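Arness -- repository mirror and migration tool

Version 3.4, for Linux, macOS and Windows

Arness is a small command line program that copies Git repositories from one server to another, and keeps the copies up to date if you want this. It is made by Pendedon. You install it on one machine, you write a short settings file, and it does the fetching and the pushing on a schedule or when you call it.

It was first written for our own move between two hosting services, when we had 168 repositories and one weekend. We have sold it as a product for four years now.

What it does

Arness makes a full copy of every branch, every tag and every note. It also copies large files that are stored with LFS, if LFS is turned on at both ends. Submodule addresses can be rewritten during the copy, so the new submodules point to the new server and not to the old one. This last function is off by default. Please read the section on submodules in the manual before you turn it on.

The program does not copy issues, pull requests, wiki comments or user accounts. Wikis that are stored as normal Git repositories can be copied, but you must list them one by one in the settings file.

Settings file

The file is called arness.conf and it is plain text. A short one looks like this:

source = git@old-server:team
target = git@new-server:team
include = *
exclude = sandbox-*
lfs = yes
prune = no
schedule = nightly

The setting "prune" deserves attention. With prune = yes, a branch which was deleted at the source is also deleted at the target in the next run. With prune = no, it stays there. Many customers begin with no and change to yes when the first full copy is checked.

You can test the file with arness check. It connects to both servers, reads the list of repositories and prints what would be copied. Nothing is written in this mode.

Running it

arness run starts one copy. arness watch stays in the background and follows the schedule. Both commands write the same log, with one line per repository, and the exit code is 0 only if all repositories were finished.

If the connection breaks in the middle, start the same command again. Repositories which were already complete are compared and skipped. A repository which was half copied is fetched again from the last good state -- you do not need to delete anything by hand.

By default four repositories are handled at the same time. You can raise this with the option --jobs, but some hosting services limit the number of open SSH connections, and then you will see "connection closed by remote host" in the log. In this case go back to four, or even two. 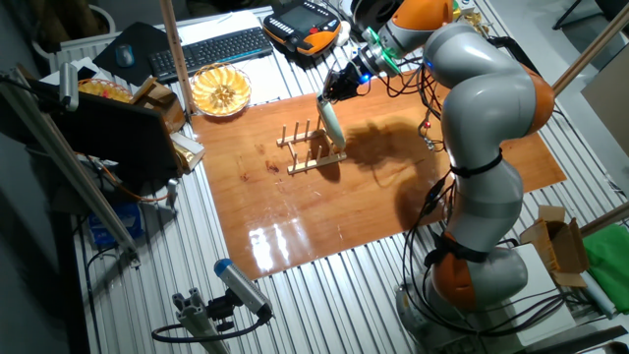 Victor Kaijage wrote to us that his first run stopped at repository 94 with a rejected push, and he asked if the tool can continue past such an error. In his case the target server had a protected main branch, and the key he used had no right to force a push. Since version 3.2 there is the option --keep-going, which writes the failed repository to the log and takes the next one. The failed ones can be repeated later with arness run --failed. The protection of the branch itself must be changed on the server, Arness cannot do it.

Keys and access

You need one key that can read at the source and one key that can write at the target. It can be the same key, but we advise two. Arness uses the SSH agent of the system and never stores a key in its own files. Access by HTTPS with a token is also possible. The token is then read from an environment variable, and it is masked in the log.

Requirements

Git 2.20 or newer
Git LFS 2.8 or newer, only if you copy LFS files
2 GB of memory
Free disk space for the largest repository, multiplied by the number of jobs
SSH or HTTPS access to both servers

Editions and prices

Arness Single: up to 33 repositories, one machine, 94 dollars per year.
Arness Team: up to 500 repositories, three machines, 168 dollars per year.
Arness Open: no limit, on request.

All editions have the same functions. The difference is only the number of repositories and machines, and the support: Single is answered by e-mail within three working days, Team and Open within one. Schools can ask for the Team edition at the price of Single.

Works together with

Steltine -- our backup program for Git servers. It can read the same settings file, from version 2 on.
Arthur -- a small web page that shows the Arness log in a table, with a filter for failed runs. It is included in Team and Open.

Download

The trial version runs for 30 days with all functions and up to five repositories. Your settings file stays valid when you enter the license key, and a new installation is not necessary.

Page last changed: Friday, November 6, 2020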